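Home | Data | Notes | Changes | Contact

# Bralemura Rugby Results

Match results, tables and club moves for the Bralemura amateur rugby leagues, typed up by me from programs, newspaper clippings and a lot of phone calls. If you came looking for player stats, sorry, I don't have any (yet!).

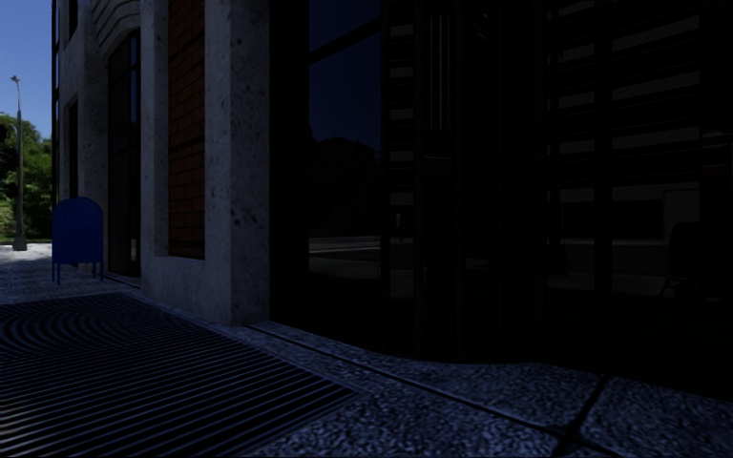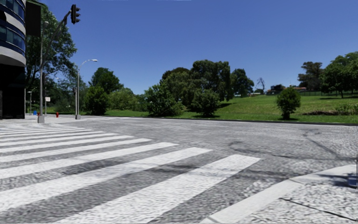
Florêncio Vilela

## What you get

There are 1082 matches in the main file, one row per match, covering all 3 divisions. I started this as a spreadsheet to settle an argument with my brother over whether Hellier ever won the second division outright. They did, on points difference, and he still won't admit it. Then I kept adding seasons and here we are.

The files:

- `matches.csv` - every league match I could find a score for
- `clubs.csv` - one row per club, with old names and mergers
- `tables.csv` - final standings as the league published them
- `moves.csv` - who went up, who went down, and who got moved for some other reason

## Columns in matches.csv

- `season` - the year the season started in, so a match played in March belongs to the year before
- `division` - 1, 2 or 3
- `round` - as printed in the fixture list, even when the match was moved
- `home`, `away` - short club codes, see `clubs.csv`
- `home_pts`, `away_pts` - final score
- `home_tries`, `away_tries` - blank if I only had the final score
- `status` - `played`, `forfeit`, `abandoned` or `void`
- `source` - `program`, `paper`, `club` or `memory`

Please do look at that last one before you build anything serious on this! `memory` means a person told me the score and I couldn't find it on paper. I've kept those rows in because I'd rather have them than not, but they're easy to filter out.

## The messy parts

Promotion and relegation is where I lost most of my evenings. The rule on paper is simple enough: bottom club goes down, top club comes up. In practice the league board voted on it nearly every year, and some of those votes went against the table. Guzmán finished last in the first division and stayed up because the club due to replace them had no floodlights. Ornell finished fourth in the second division and went up anyway. I've put a `reason` column in `moves.csv` for these, with a short note in plain words, and I haven't tried to sort the reasons into categories. If you do, send me what you come up with, I'm curious.

Forfeits are scored 30 to nil in the published tables, so that's what's in the file. If you're working out scoring averages, drop them first or your numbers will look very silly (mine did, for a whole month).

Points systems changed too. The early seasons have two points for a win and nothing extra, and later on you get bonus points for tries and close losses. I left `tables.csv` exactly as published, including a couple of sums that don't add up. The ones I've spotted have `check` in the notes column.

Club names - ugh. Hellier played under two names and then merged, and the merged club kept the old Hellier shirts but the other club's ground. I give it one code all the way through. If you think that's wrong, and I know a few people who do, the split is written up in `clubs.csv` so you can undo it.

## Loading it

Everything is plain CSV, UTF-8, commas, one header row. In Python:

 import pandas as pd
 m = pd.read_csv("matches.csv")
 m = m[m["status"] == "played"]

Excel sometimes chews up the accent in Guzmán. Use the import menu and pick UTF-8 and you should be fine.

## Missing stuff

Cup matches aren't in here, and neither are friendlies. The third division is thin in the early years and a few rounds are gone completely. I have a box of programs from Ornell that I haven't opened, so that should fill in some gaps once I get to it.

## Fixes and license

Use it for whatever you like, just mention where it came from. If you find a wrong score, open an issue with the season, round and both clubs, and a photo of the page if you've got one. I check on weekends mostly.

Last update: Mon 5 January - fixed swapped home and away scores in two Hellier matches, added tries for one Guzmán season.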